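About Kostura

Kostura sorts, checks and repacks returned goods for shops and mail order firms. We take in the things that customers send back, work out what state they are in, and put them where they need to go next: back on the shelf, to the repair bench, to a charity partner or to recycling. We work from one building in Prurkness, with a smaller store at Gostitz for pallets that are waiting to be processed.

The company was started by Lionel Greenwood and Ingvild Granström, who had both worked in warehouses and thought returns were handled badly in most of them. Boxes were opened in a corner at the end of a shift by whoever was free. Kostura was set up to do that one job and no other. We began with household goods, mostly kitchen and storage items, and these still make up the larger part of what comes through the door. Small electricals and stationery came later. We do not handle clothing, food or medicines.

There are 106 of us. Most work on the sorting floor, in two shifts, and the rest are in goods-in, repair, transport, planning and the office. We are privately owned and have no plans to change that.

What happens to a return

A pallet arrives at goods-in and is given a number. Cartons are opened at the long benches, packaging is taken off, and each item is looked at and graded. Grade one is unused and complete. Grade two is sound but needs a new box, a clean or a missing part. Grade three is for parts or recycling. Once graded, items go into coloured bins, and the bins go to the next station. What a colour stands for is set for each job and written on the card at the head of the bench, so anyone moving between jobs should read the card first. We still get this wrong now and then, usually after a changeover.

On a normal day we handle 4000 items. After the winter holidays it is a good deal more, and we bring in temporary staff, many of whom come back each year.

Where the robots come in

For a long time the whole of this was done by hand. Opening cartons needs hands and so does grading, as you have to feel whether a hinge is loose or a thread is crossed. Moving graded items from one bin to another is different. It is the same reach, over and over, and it was the task people most often named when they went to see the nurse about a shoulder or a wrist.

We put in our first two-armed station after a trial in May, on one bench, with one kind of job. The system is called Lindqvist in the building, after the name on the project folder, and the name has stuck. Torbjørn Ekström leads the small automation team that looks after it. The arms work over bins on a plain white table, and the team trains and tests them on the kinds of item that we see most: cups, tubs, jars with lids, tubes and other odd shapes that do not stack.

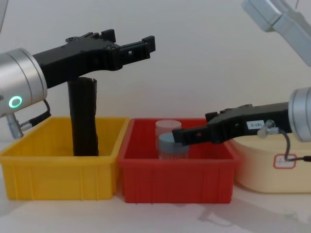
The two arms at work over the sorting bins, with the right gripper on the lid of a clear container.

Clear plastic gives the arms more trouble than anything else we handle. So do soft or crumpled surfaces, and lids that look shut and are only resting in place. When a station cannot settle on a grip it stops and calls for a person, and the person decides. We set it to ask early. This makes it slower than the figures in the sales brochure suggested it would be, and we are content with that for now.

A station on a good shift moves 600 items. A practised person can beat that for an hour or two, and we have several who like to prove it. Over a full shift the station comes out level or a little ahead, depending on the mix.

What it has changed for the people here

Before the trial we held meetings with both shifts, and the first question at each was whether jobs would go. We gave a written undertaking that nobody would be made redundant as a result of the stations, and that anyone whose main task was taken over would be offered training and a place elsewhere at the same pay or better. It is pinned up in the canteen and is part of every new contract.

The work has moved about, though, and it would be wrong to say that nothing is different. Bin-to-bin moving used to be where new starters began. It was dull, but it let people learn the stock and get to know their neighbours before they had to make decisions about grading. With less of it to do, new starters were being put on grading too soon, and mistakes went up. We now give every starter two weeks beside an experienced grader, with no targets in that time. Vy Lâm, who graded for six years before she took over training, wrote the programme and runs it.

A new role has come in as well, that of station attendant. An attendant looks after a pair of stations: clearing stops, swapping full bins for empty ones, checking a sample of what has been moved, and noting what went wrong in the log. The log matters, as it is what the automation team works from each morning. Attendants are paid one band above sorters. All those in the role at present came from the sorting floor. Some sorters tried it and went back to the benches, mainly because they missed having people to talk to, and that was arranged without any fuss.

Reports of shoulder and wrist pain have fallen on the benches next to the stations. They have not fallen in goods-in, where the lifting is as heavy as it ever was. A powered lift table for that area has been ordered.

There have been complaints too. The stations took floor space from the break corner on the east side, and the replacement corner is further from the door. The tone that sounds when a station stops was too sharp and went off too often; it has been replaced with a lamp on a pole and a quieter tone. Several people disliked the idea that the cameras on the stations might be used to watch staff. They are not used for that. Recordings are kept for finding faults, access is limited to the automation team, and the staff forum can ask to see the access list at any time.

How we decide what to automate

Any new station has to be proposed in writing and discussed at the staff forum before money is spent. Sverre Eide chairs the forum and is elected by the floor. The proposal must say which task is meant, who does it now, what they will do afterwards, and how we would go back if the trial failed. One proposal, for automatic carton opening, was turned down last year. The graders pointed out that they learn a lot about an item from how it has been packed by the customer, and that this would be lost.

The next proposal to be discussed is for labelling grade two boxes. Comments from staff are open until 30 September 2025 and can be left in the forum box or sent to Sverre directly.

Our building

The Prurkness site was built as a printing works. It has 2000 square metres of floor, high windows on the north side and a roof that no longer leaks. There is a canteen with hot food on both shifts, a quiet room, showers and covered bicycle parking. The bus from the town centre stops at the gate. The ground floor is step-free, as are the canteen and the training room; the upstairs offices are reached by a lift at the rear.

Visits

We show visitors round in small groups by arrangement. Schools, colleges and other employers are all welcome, and people from the floor usually lead the tour. Closed shoes are needed, and long hair should be tied back near the stations. Please ask before taking photographs, both of people and of customers' goods.

Working with us

Vacancies are listed on the jobs page. No experience is needed for sorting. For attendant posts we look first among our own staff, and advertise outside only when a post has not been filled. Repair bench posts need some experience with small electricals.

Firms that would like us to handle their returns should write to Ingvild Granström with a short description of the goods and the number of items expected in a month. We will normally ask for a sample pallet before giving a price. Transport can be arranged by us or by you, and deliveries are taken at the rear gate only.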